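Bench notebook, chores bench, Brillgate shop
8 February 2024

Carrying on from the list we made in July. The question was which small jobs around a house or a shop a machine can take over today without a person standing next to it. I have been putting jobs into three piles: can do, can do with help, not yet. Laundry folding went to "not yet" a while ago and I am not reopening it. Today is coin handling and cardboard, both on the white bench, wrist camera on for all of it.

Setup notes first so I don't have to hunt for them later. Wrist camera exposure left on auto. Fingers are the black ones, no change to the pads. Grip force at the low preset to start. Planner is Rillix, same build as last week. I did not retune anything between the coin job and the cardboard job, and that was deliberate. A person doing chores does not get recalibrated between emptying a pocket and breaking down a box, and I want to see how far one setting carries.

Coins

The chore is the dish by the door, or the till tray at the end of a shift. Pick up loose coins one at a time and put them somewhere else. People do this without looking. They drag a coin to the lip of the dish and pinch it there, or they tip the whole dish into a hand. Our arm does neither unless told to, and for this job I only allowed straight picks from above.

Play coins in the shallow round tray, all the same gold finish with a dollar sign on the face. I like them for this because they are shiny and they overlap, and those are the two things the vision side complains about most.

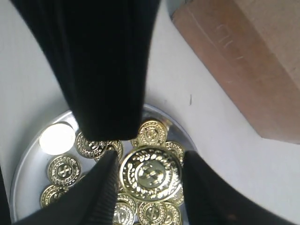
Coin tray from the wrist camera, fingers over the pile. Note glare on the coin at upper left.

The glare matters. With a coin lit that hard the face goes nearly white and all that is left to work from is the rim. The detector tends to do one of two things with a coin like that: skip it, or merge it with whatever is next to it. Moving the lamp would fix it on this bench and would prove nothing about a kitchen counter at four in the afternoon, so the lamp stays where it is.

Second issue is picking order. Rillix goes for the coin with the highest score, and the score favors a clear emblem over a free edge. So it will choose a coin with a perfect view of the dollar sign even when its rim is pinned under a neighbor. I would score it the other way around. A finger needs an edge. It does not care what is printed on the face.

Third is the flat coin on the tray floor with nothing under it. There is no gap for a fingertip. The raised rim of the tray ought to help, since a coin can be pushed up against it and tilted, but that is a two-step move and the planner has no notion of it yet. Wrote it up as a request.

For the long view I pulled the totals out of the log. Since July we have 1,363 coin picks attempted on this bench and 1,314 that ended with a coin in the cup. That is a bit better than 96 percent, and I would not show that number to anyone without a note attached. Most of those were single coins spread out with space between them. Heaped coins are a small part of the total and a large part of the misses. The log also does not record how long each pick took, and time is where the arm looks worst. I can clear a dish by hand before it has finished deciding on its first coin.

Verdict for the list: can do with help. The help is somebody spreading the coins out first, and at that point the somebody may as well finish the job.

Cardboard

Breaking down boxes is the chore everyone in the shop asks for. It is dull, it never ends, and it eats knife blades. I am not giving the arm a knife. The smaller question is what fingers alone can do to a sheet: hold it, slide it, get through it, lift it by a hole.

The sheet is ordinary brown corrugated, laid flat on the bench.

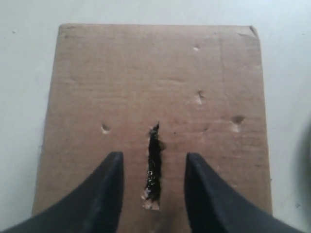
Cardboard sheet, fingers open either side of the slit. Liner torn away near the lower end.

Things I want to keep from this one:

The slit runs up and down the sheet and comes to a point at the top. The faint banding in the board goes side to side, so the slit crosses it. If we ever want a machine to tear board in a straight line, the obvious test is the same sheet turned a quarter turn. Have not done that. Next session.

The outer liner is a separate problem from the middle. Where it has ripped away by the slit there is a pale fuzzy patch, and the camera reads a patch like that as a different object. Same for the punctures and dents elsewhere on the sheet, each with its bright spot. Segmentation on clean board is fine. On used board, meaning all the board anybody throws out, it starts seeing confetti.

Depth is poor inside a narrow dark opening. Looking straight down I get a few light flecks and otherwise nothing I would trust. Any plan that puts a fingertip into a slit should go by contact and not by the camera.

The corner at the upper right curls up slightly, and to my eye that is the best place on the whole sheet to start a lift. The planner never proposes it. It wants the middle of a straight edge, which is lying flat on the bench with nowhere to get under. Same complaint as with the flat coin, really — it has no sense of where a thin thing is already coming up.

Verdict: not yet for breaking down boxes. Holding a sheet still while a person cuts could go under "can do with help," but I want to see it do that on 8 sheets in a row before I write it in.

To do
Swap the score order in Rillix, edge before emblem.
Quarter-turn test on the same grade of board.
Add a time stamp to the pick log.
Ask Diltia whether their contact sensing pads come in a size that fits our fingers.
Wipe the fingers down, they are scuffed and dusty.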